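PASENT TO SUPPLY VOVA WATER-BASED GARMENT INK TO SMALL PRINT SHOPS FROM APRIL

Range of 55 colours for cotton and cotton-blend T-shirts, with printed garments washable at 60 °C

For immediate release

Pasent, the maker of inks and coatings for the garment trade, today announced that its Vova range of water-based screen printing inks will go on general sale in April. Until now Vova has been sold only under contract to large print works. The inks, binder and cleaning fluid will be offered in tubs suited to manual and small automatic presses, and orders will be taken direct or through existing Pasent stockists.

Vova is a pigment ink for cotton and for blends in which cotton is the main fibre. It is intended for T-shirts, sweatshirts, tote bags and light workwear. It is not recommended for nylon, for waterproof-finished cloth or for knitted fabrics with a high elastane content, where the print film may crack at the seams.

The range consists of 55 ready-mixed colours, including two whites and an underbase for dark and strongly coloured cloth. All colours can be mixed with each other. A mixing table is supplied with each first order and can also be downloaded from the trade section of the Pasent website.

Wash performance

Garments printed with Vova and cured as directed may be washed at 60 °C, inside out, with ordinary household powder or liquid. The most common fault in small-shop water-based printing is incomplete cure, where the surface of the print is dry but the lower part of the film is not. The fault often does not show until the garment has been laundered several times. Vova contains a slow-acting binder that continues to set after the garment leaves the dryer. Printers should leave finished work for a full day before packing where they can, and should not carry out wash tests on garments straight from the belt.

The technical data sheet covers rubbing, wet and dry, and colour change after washing. It also covers the behaviour of the print at a crease. Shirts spend much of their life folded, and a film that is too stiff will mark along the fold line and later split there. The binder used in Vova was chosen for its softness at the fold, with some loss of surface gloss. Printers who need a glossy finish should add the Vova gloss base to the final pass only.

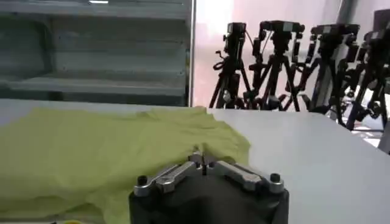 Fold in fabric, close view.

Trial with Stergiou

Before the general release, Vova was used for one season by Stergiou, a contract printer of promotional and event clothing. The trial covered a mixture of one-colour and multi-colour work on light, dark and bright garments. Stergiou ran the ink on its existing presses and through its existing gas dryer, with no change to mesh or squeegee. Output on the single-belt line was up to 2000 garments per shift on one-colour work.

The following points were reported by the Stergiou print room and have been taken into the printed instructions:

- White over bright green and bright orange cloth needs the underbase. A second pass of white alone does not give the same cover and makes the print heavy.
- Black line work over white should be printed after a short flash, with the screen off contact. Fine lettering filled in when the flash was left out.
- Screens left standing over a meal break should be flooded and covered with a damp sheet. The ink can be recovered with plain water if it has begun to skin, but not once it has dried in the mesh.
- Stacks taken warm from the belt should be kept low. Tall stacks held their heat and some prints stuck lightly to the back of the garment above.

The last point led to a change in the folding instructions. Garments should be allowed to cool flat, then folded so that the print lies on the outside of the parcel or against unprinted cloth. Face-to-face folding of large solid prints should be avoided for the first day. A loose fold is acceptable for garments that will be packed by hand later.

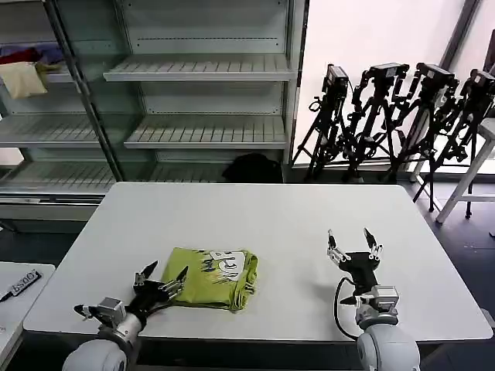

Where tissue is used between layers, it should be undyed. Coloured tissue can transfer to white prints in damp storage, and the stain cannot be removed without harming the film. Plain polythene bags are suitable once the garments are cool. Bags should not be sealed on the same day as printing, because a small amount of moisture is still being given off by the binder.

Garment recovery through Skorero

Printers buying Vova may also join Skorero, the garment recovery scheme run by Pasent. Skorero takes back misprints, samples, surplus stock and worn event clothing in bulk sacks. Garments are sorted by hand on flat tables under daylight or daylight-matched lamps, and each is placed in one of three grades: wearable, reprintable or fibre.

Wearable garments are passed on for resale. Reprintable garments, usually plain-backed shirts with a fault on the front, are returned to member printers at cost for use as test pieces and press set-up. The remainder goes to fibre recovery. In the last completed sorting period, 81 per cent of the garments received were graded as wearable or reprintable.

Grading depends on being able to see small faults in both cloth and print. Sorters look for pinholes, dye migration, pulled hems, print cracks and staining at the neck. Side light from a window shows up cracking and surface hairiness better than overhead light, and member sites that sort their own stock are advised to place the table accordingly. Direct sun should be kept off the cloth, as it hides slight yellowing in white prints. A thin blind is enough for most rooms.

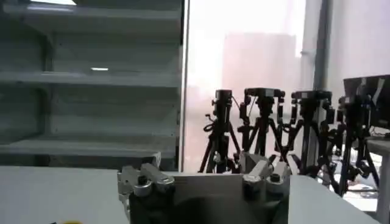
Storage and handling

Vova should be stored indoors, away from frost, with the lid closed. Frozen ink cannot be used after thawing, even if it appears smooth when stirred. Opened tubs should be wiped around the rim before the lid is replaced, as dried flakes falling back into the ink are a common cause of blocked mesh.

The ink may be thinned with clean water in small amounts. Over-thinning weakens the binder and will show as early fading in the wash. For long runs in a warm room, the Vova retarder is preferred to water.

Screens and tools should be washed with water before the ink dries. Washings should be passed through a settling tank or filter and must not be put into surface drains. Local rules on trade waste apply. Gloves are advised for mixing and cleaning. Safety data sheets are supplied with each delivery and should be kept where press staff can reach them.

Ordering and samples

Vova will be available from April in small and standard tubs. Existing contract customers will continue to be supplied in drums under their present terms. Colour codes are unchanged, so mixing records already held by customers remain valid.

A sample pack can be requested before the launch. It contains one white, one black, the underbase and a printed swatch card showing the full range on white, grey and lime-green cotton. One pack will be sent per business address. Requests should state the type of dryer in use, so that the correct cure sheet can be included.

Applications to join Skorero are accepted throughout the year. Collection depends on location and on the number of sacks, and new members will be told of the collection interval for their area when the application is confirmed.

About Pasent

Pasent makes water-based inks, binders and coatings for printed clothing and household textiles. Its products include the Vova ink range. The company also runs the Skorero garment recovery scheme for trade customers.

Press enquiries

Questions about this release, and requests for the Vova data sheet or swatch card, should be sent to the Pasent press office through the contact form on the company website. Trade orders and technical questions should be sent to the customer desk.

Ends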